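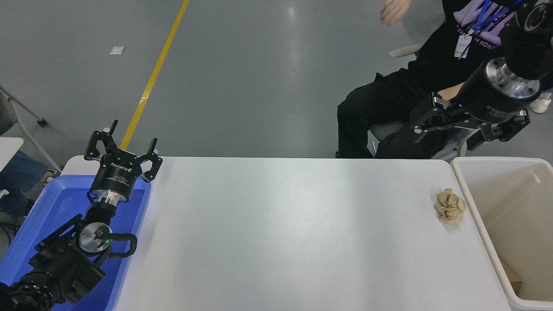 Alva cell: first month of paper clearing at Fisomstead

The two-arm cell in the returns area at Skeno Fisomstead has been on day shift since the start of November. It carries the project name Alva and handles one task at present: removing void-fill paper from the sorting table after a returned carton has been unpacked, and dropping it in the bin at the right end. Unpacking, inspection and the decision on what happens to a returned item remain manual.

This item covers how the cell works, what has changed in the returns job, and what is planned for the next stage. Questions from the last two shift meetings are answered at the end.

Why paper

Returns from the Brelari contract arrive with kraft paper as void fill. In the old procedure the operator unpacked the carton, pushed the paper to one side, inspected the item, entered the disposition code and then cleared the table before taking the next carton. The paper step was short, but it was repeated with every carton and involved a reach across the table to a bin on the far side of the body. It was named in the ergonomic review for this reason. The review scored the returns bench lower than any other bench on the floor, mostly on reach and trunk rotation.

Paper is also a suitable first task from a controls point of view. It cannot be damaged in a way that matters, it weighs very little, and a dropped piece can be picked up again. On the other hand, no two pieces have the same shape. A crumpled ball has no fixed edges or reference faces, so a stored grip position is of no use. The grip has to be chosen each time from what is on the table. Balakrishnan Marar, who runs controls for the site, asked for a task with variable shape and low consequence, and this was the one on the list that met both conditions.

Layout

The table is white, with a blue tray at the left end and a white bin at the right. One arm serves each end. The right arm does the paper. The left arm is assigned to the tray and is held in its rest position over it during most of the paper cycle. It will be used more in the next stage.

The left gripper is a Robotiq hand with jointed fingers. A suction tool was tested earlier and rejected for this job, as it would not hold on wrinkled paper. The fingers close slowly and stop on contact, which leaves the paper in much the same state as it was found. Compressing it further before release was tried and dropped. It added time to the cycle and did not change how often the bin had to be emptied.

The bin takes cardboard as well as paper. Both go to the same baler stream, so there is no need to separate them at the bench. Plastic film does not go in this bin. Operators should continue to place film in the clear sack at the end of the conveyor.

Cycle and results

A cycle has four steps: locate, grip, transfer, release. The arm returns to its waiting position after release and the table is checked again. If paper is still present, the cycle repeats. If the table is clear, the cell signals ready.

During the month the cell attempted 1410 picks. Of these, 162 needed a second attempt or manual clearing. The log separates them by cause, and the largest group is flat or partly flattened sheets. The fingers have little to close on when the sheet is lying against the tabletop. The next group is paper resting near the table edge, where the approach is restricted by the allowed travel of the arm. A smaller group was caused by light on the table surface late in the afternoon, and this stopped after the blinds on that side were adjusted.

Manual clearing is a normal part of operation and should be logged as such. It is not recorded against the operator. The log is read by controls to decide what to work on, and unlogged interventions make the figures look better than they are. 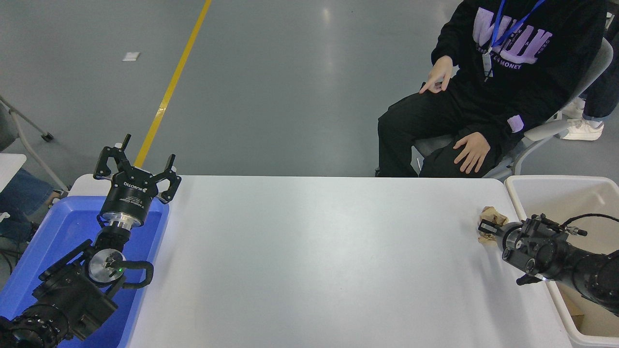 Supervision remains at one person per cell for the present stage. The supervisor sits on the far side of the table, facing the work, and has three duties: confirm that the table is ready before the cycle is started, stop the cycle if something other than paper is approached, and enter the cause code when a pick fails. The supervisor does not reach onto the table while either arm is in motion. The order is stop, confirm the stop on the panel, then reach.

What has changed in the job

The returns role used to be a single job done standing at the bench. It is now divided into inspection and cell supervision. Inspection is the same work as before without the clearing step. Supervision is new. The same people do both and rotate between them every 90 minutes, with the changeover at the panel so that the outgoing person can hand over any open faults.

The rotation period was set at the request of the shift. The original plan was a half-shift in each position. Operators reported that supervision is physically light but tiring in a different way, as most of the time is spent watching for an event that occurs seldom. Sreekumar Amin, returns lead on day shift, raised this in the first week and proposed the shorter period.

"At the bench you are busy and you know you are busy," he said. "In the chair you have to stay ready. After two hours I was reading the label on the bin. The shorter turn is better, and people come back to inspection with a bit more patience for it."

The change has also affected pace. Inspection no longer waits on a clear table, so cartons reach the inspector at a steadier rate. Several operators have said that the clearing step used to serve as a short pause and that they miss it. The industrial engineering group has not raised the hourly target for the bench and does not plan to until the new pattern has been measured across a full quarter. Anyone who finds the feed rate too high can use the hold button on the infeed. Use of the hold is not tracked by person.

Headcount in returns is unchanged. The agreement signed before the trial states that no position in the area is removed during the trial period, and that any later change is discussed with the shift first. The text is posted on the board by the returns office.

Grade and training

Supervision requires the cell sign-off, which is a classroom part on stop functions and fault codes followed by a supervised session at the cell. All day shift returns staff have completed it. Evening shift begins on Monday. The sign-off counts toward the technical step on the pay scale, under the same rule as the forklift and baler sign-offs, and is credited from the date of the session and not from the date the paperwork is filed.

Two operators have asked to go further and learn the cause-code review and basic recovery of the arms after a fault. Controls supports this. Marar is preparing a short course and would like to have somebody on each shift who can restart the cell without calling the controls desk. At present a fault after 4 p.m. can leave the cell idle until the next morning, and the bench goes back to the old procedure for the rest of the day.

Next stage

The next stage has 2 parts. The first is flat sheets. Controls will test a sliding approach in which the fingers push the sheet into a fold before closing. This will be run outside production hours until the results are acceptable.

The second is the tray. The left arm is to move small inspected items from the table to the tray after the inspector has entered a disposition code. Unlike paper, these items can be damaged, and the force limits will be set lower. The list of permitted items will be short at the start and will be drawn up with the inspectors. Suggestions can be given to Amin or written on the sheet at the panel.

No date has been set for either part.

Questions from shift meetings

Does the cell record the people sitting near it? The cell keeps pick data and fault codes. It does not keep a record of who was in the chair. Sign-in at the panel confirms that the person has the sign-off and is cleared at the end of the shift.

Can the chair be changed? Yes. The present one came from the meeting room and has no height adjustment. A replacement with adjustable height is on order.

Can we talk to people on the other side of the yellow line while supervising? Yes, provided the supervisor keeps facing the table. Visitors should wait to be waved over and should not lean on the table.

What should be done with paper that falls on the floor? Leave it until the cycle is stopped, then pick it up by hand and put it in the bin. Log it as a drop only if it fell from the gripper.

Who empties the bin? The person in the chair at the end of each turn, with the cell stopped. Put the bin back against the floor marks. If it is moved out of position the release point will be wrong and the cell will fault on the next pick.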